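Notes from the Simulation Term

2/9/26

The student robotics club at Bultley has completed the first half of its simulation term, and I have been asked by several parents, and by two neighboring clubs, to set down how the work has been organized. I serve as the club's faculty adviser. What follows is my own account and should not be read as a statement by the school.

The club was founded as a competition team. For most of its existence it has built small wheeled machines for the regional event at Dramside, where a robot must cross a marked floor, collect blocks and return. The students have done respectably there. Last spring, however, the members voted to divide the year in two. The fall would remain devoted to the Dramside machine, and the winter would be given to arm manipulation, carried out entirely in software. I supported the proposal with some hesitation. A club that has always had grease on its tables does not move easily to a room full of screens.

The winter project bears the name Taltar, which the students chose and for which I have received three different explanations. Its stated task is simple to read and difficult to carry out: a single robot arm, placed in a household room, must pick up a named object from a crowded surface and set it down elsewhere without disturbing its neighbors. The rooms are generated by a program the students maintain. It selects the walls, the floor, the furniture and the things lying on the furniture, and it then places the arm within reach of them.

Enrollment for the winter stands at nineteen students, several of whom had never attended a fall meeting. We meet in the old drafting room on the second floor. The budget for the term was set at $700, of which $383 has been spent, nearly all of it on memory for two of the older computers. I mention the amount because other advisers have asked whether a simulation project is costly. The fall machine cost considerably more, and it required a trailer.

The early weeks were slow. Students who were accustomed to turning a bolt and seeing a wheel straighten found it frustrating to change a number in a file and wait for a room to load. The first arm reached through a table as though the table were smoke. The second refused to approach anything at all, owing to a sign error that took two meetings to find. I am pleased to report that the student who found it was in her first month with the club, and that she wrote up the correction clearly enough for the others to follow.

By November of last year, while the rest of the club was still occupied with Dramside, a small advance group had already prepared the object library. It contains bottles, cans, boxes, tools, toys and a fair number of models whose purpose is purely decorative. There was a serious debate over whether decorative models belonged in it. One side held that the arm should practice on things a person would reasonably ask it to fetch. The other held that real shelves and ledges are full of odd items, and that a program which has seen only cups and plates will be of little use outside a kitchen. The second side prevailed, and I believe correctly.

The furniture list caused a similar discussion. The students had begun with desks and kitchen counters. A member of the advance group asked why bathrooms had been left out, and there was no good answer, so bathrooms were added. A toilet tank lid is a narrow shelf at an awkward height, and people do keep things on it. It has since become one of the surfaces the students discuss most, as the arm must come down from above and there is little space to spare between one object and the next.

I should say something about scoring. Each attempt is recorded as a success, a disturbance or a failure. A disturbance means that the correct object was lifted but that another was moved more than a small permitted distance in the process. The students set that distance themselves and have already tightened it once. As of the last meeting the club had logged 528 attempts. I have asked that percentages not be published until the placement rules are settled, for the rules changed midway through the log and the earlier attempts cannot fairly be compared with the later ones. This was not a popular decision. I continue to think it a sound one.

The difficulty that has occupied us most is the approach of the fingers. A tall, narrow object standing among others may be grasped from above or from the side. From the side the arm has a better hold, but it must pass its own wrist through whatever stands nearby. From above it avoids the neighbors and must then open its fingers wide enough to clear the cap or lid. The students have written both methods and a short procedure for choosing between them. That procedure is at present the weakest part of the program. It prefers the top approach in nearly every crowded case, including cases in which a side approach would plainly have served.

Two members have proposed replacing the procedure with one that tries both methods in a quick rehearsal and keeps the better. The objection is time, as the older computers are slow and a meeting lasts only ninety minutes. We shall test the proposal on 5 rooms before any decision is taken — the same rooms for both versions, so that the comparison is a fair one.

We were also fortunate to receive a visit from the Espinoza workshop, a local machine shop that has long lent the club its drill press. The visitors spent an afternoon with the students and asked practical questions. They wished to know how hard the fingers press, what happens when a bottle is half full, and whether the arm knows how heavy a thing is before it lifts. The students were obliged to answer that weights are assigned by a table and that every bottle in the library is treated as solid. A list of corrections was begun that same evening, and it is posted by the door.

Parents have asked whether the students miss building things by hand. Some do, and have said so. The shop remains open to them at lunch, and three members have begun a small physical gripper on their own initiative. It has no connection to the winter budget and I have promised not to set deadlines for it. I would add that the record keeping this term is the best I have seen from the club. Every change to the program carries a name and a sentence of explanation, a habit I was never able to instill when the work consisted of aluminum and screws.

For the second half of the term, the plan is as follows. The choosing procedure will be revised or replaced. The object weights will be reviewed, beginning with the bottles. The newer members will each take charge of one kind of room, and will present it to the club before the spring open evening. Families are welcome to attend, and the drafting room will be arranged so that visitors may watch the attempts as they run.

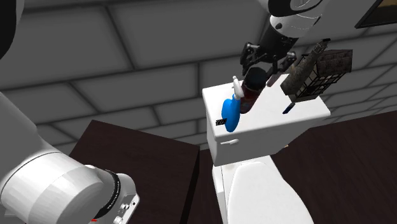 Advisers who wish to borrow the room list or the scoring sheet may write to me through the school office. I ask only that corrections be sent back to us, so that the students may enter them in the log.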